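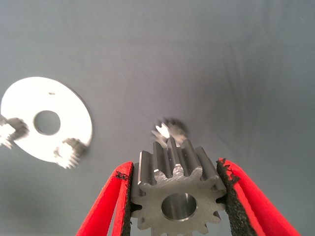 A metal spur gear held between two red gripper fingers with black padding.

Lestora wetland project, update for our funders, 9/9/21

Hi everyone! It's been a busy stretch out at Lestora and I'm glad to say most of it is good news. The big job in August was the fence along the Rukar side (the one the cattle kept walking through), and we now have 700 yards of new wire up, with four gates. I was hoping to finish the last piece too, but the ground by the creek was so soft that the posts just leaned over, so that bit waits until it firms up.

Turtle numbers first, I know you want them! We marked 71 painted turtles over the summer, and the shallow pond on the old Kołodziej pasture was by far the best spot. Nest covers went out late, my fault, I ordered the mesh in the wrong width and had to send it back. Raccoons got some of the early nests before the covers were on.

We also pulled loosestrife from the north bank and planted some 200 sedge plugs in its place. The deer have found them, of course, so I'd like to move a little of the signage money over to tree guards and netting if you're all okay with that. The signs can wait for spring.

The Joltent pump is back from repair and running, and the bill came in under what I'd set aside. Receipts are in the shared folder. Next up is the water level survey, and I'll send the readings along with the fall budget sheet.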